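## 4. Setting Up Viewer Voting for a Live Music Broadcast

This section applies to the Zisto voting panel, release 3.10, when it is used with a televised concert or year-end music special. Complete Section 3 (Performer Lineup) before you begin.

### 4.1 Before you start

The following must be in place:

- An approved running order, with every act assigned to a team or category.
- An operator account with the Producer role.
- A working link between the Zisto panel and the Londurer graphics server.

**Caution:** Do not open a poll while the running order is still marked Draft. Votes cast for an act that is later withdrawn cannot be moved to another act.

### 4.2 Creating the poll

1. Sign in to the panel and select **Events**.
2. Choose the broadcast and select **New Poll**.
3. Enter a title of no more than 18 characters. Longer titles are shortened on screen.
4. Select **Import Acts**. The acts appear in performance order.
5. Set the opening and closing cues. A poll may be tied to a cue or to clock time, but not to both.
6. Select **Save and Hold**.

**Note:** Polls that run past midnight into January keep the event date of the evening on which they opened.
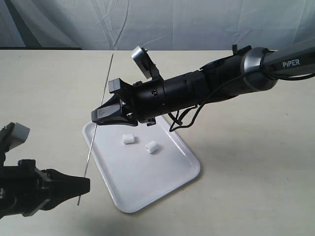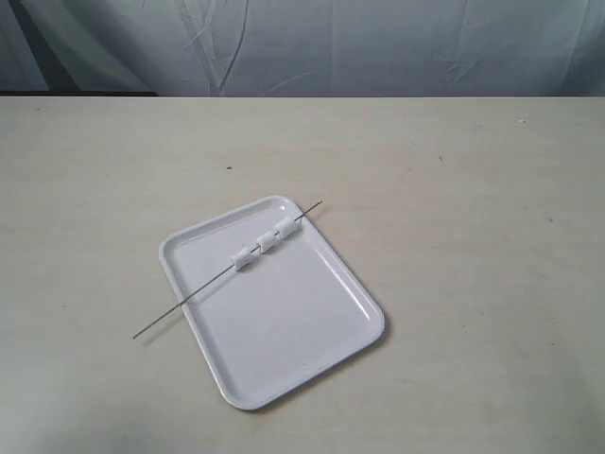 Each act requires a tile, the small picture viewers see beside the voting button. Tiles are uploaded under **Artwork** and are cropped to a square by default. Subjects that are long and narrow lose their ends under this setting — select **Fit** instead of **Fill** to keep the whole object in view. A microphone stand or a flute should be treated in the same way. Check each tile in the preview pane before saving.

### 4.3 Rehearsal

1. Switch the poll to **Test**.
2. Send 987 sample votes with the Rantala load tool.
3. Confirm that the panel total and the on-air graphic agree.
4. Select **Clear Test Votes** and confirm that the total returns to zero.

If the two totals differ, restart the graphics link and repeat the test. After three failed attempts, contact Ikov Broadcast Support.

**Caution:** Clearing test votes cannot be undone. The command is unavailable once the poll has been switched to **Live**.

### 4.4 Closing the poll

The panel accepts votes for 10 seconds after the closing cue to allow for delayed messages. Results remain locked during this period and are released to the presenter's screen only when the operator selects **Certify**.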